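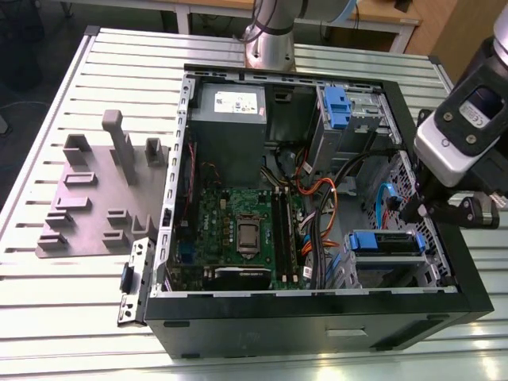 Figure 1. Two-arm disassembly cell with desktop tower on its side and fixture plate at left.

Unit 3: Workcell Rules for Robotic Disassembly of Desktop Computers

Reading before lab: Tinholm cell manual, chapters on stops and speed limits. The Aviter checklist is handed out at the bench.

3.1 Scope

These rules apply to the opening, inspection and part removal of desktop towers by two arms sharing one table. They do not cover monitors, laptops or battery packs. Power supplies are removed as whole units in this course and are never opened, by hand or by robot.

3.2 State of the workpiece

Before an arm is enabled, the operator confirms the following and initials the sheet:

Mains lead disconnected and out of reach of both arms.
Wait of 60 seconds after disconnection, then power button pressed once.
Side panel off and stored away from the table.
Case on its side, opening up, not rocking when pressed at each corner.
Loose screws removed from the case floor with the magnetic pick-up.

A tower with a swollen capacitor, burn marks or a cracked board is set aside and logged. It does not go on the table.

3.3 Fixtures and datums

The fixture plate is the part datum for the cell. Its position relative to each arm base is measured at the start of a session and again if anyone has leaned on the table. Do not use the case itself as a datum. Sheet metal cases are seldom square, and the error at the drive end is usually larger than at the rear bracket.

Each holder takes one class of part. Writing a new class to an occupied holder is a program fault and must stop the run.

3.4 Shared space

The default rule is one arm inside the case at a time. The second arm holds at its wait pose, outside the envelope of the chassis, until the token is released. Simultaneous entry is allowed only for hold-and-pull tasks, and only with a program that has been run at reduced speed 3 times without contact.

Wrist orientation is planned before the approach. A gripper that clears the rim of the case in one orientation may not clear it after a rotation of the last joint. Cables on the arm count as part of the arm when clearance is checked.

3.5 Work near the drive cage and power supply
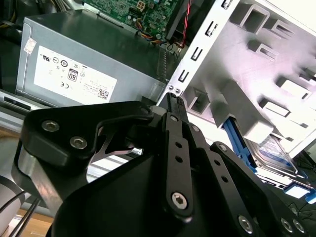

Figure 2. Wrist view at the drive cage; power supply label at upper left.

Clearances between the drive cage and the power supply are small, and the finger links take up much of the wrist camera's view. The following apply:

a. Approach along the tool axis. Lateral moves below the rim of the case are limited to the slow profile.
b. Wires are treated as obstacles with unknown shape. Do not plan through a bundle on the assumption that it will give way.
c. Slots and stamped tabs can catch a fingertip. Retract straight back before any rotation.
d. Plastic rails and latches are pressed under force control. Stop at the set limit and report; do not retry with a higher limit.
e. Fine print on labels is not to be read from the wrist camera during motion. Identify the part by hand scan beforehand.

3.6 Records

Every run gets a log entry, including runs stopped before contact. The Vallau data set used in the homework has 1,196 entries, of which 799 ended with the part in its holder. Stops with no cause entered are useless for the analysis and will be marked down in student logs.

Minimum fields: tower model, program version, active arm, peak force, end state, reason for stop. Free text goes in the last column only.

3.7 Relation to published standards

ISO 10218 covers industrial robots and their integration. ISO/TS 15066 adds guidance for collaborative operation. Compliance of an arm does not establish compliance of the cell. Gripper, workpiece and table are assessed together, and the sharp edges of an opened case belong in that assessment even if the arm is force limited. The Şimşekoğlu worksheet follows this order: tool, part, fixture, person.

Homework

1. Fill in the worksheet for removal of one hard drive.
2. Write a token rule for two arms that recovers safely if the active arm faults inside the case.
3. From the Vallau entries, tabulate stops by reason and state which fields were missing.

Revised May 29, 2022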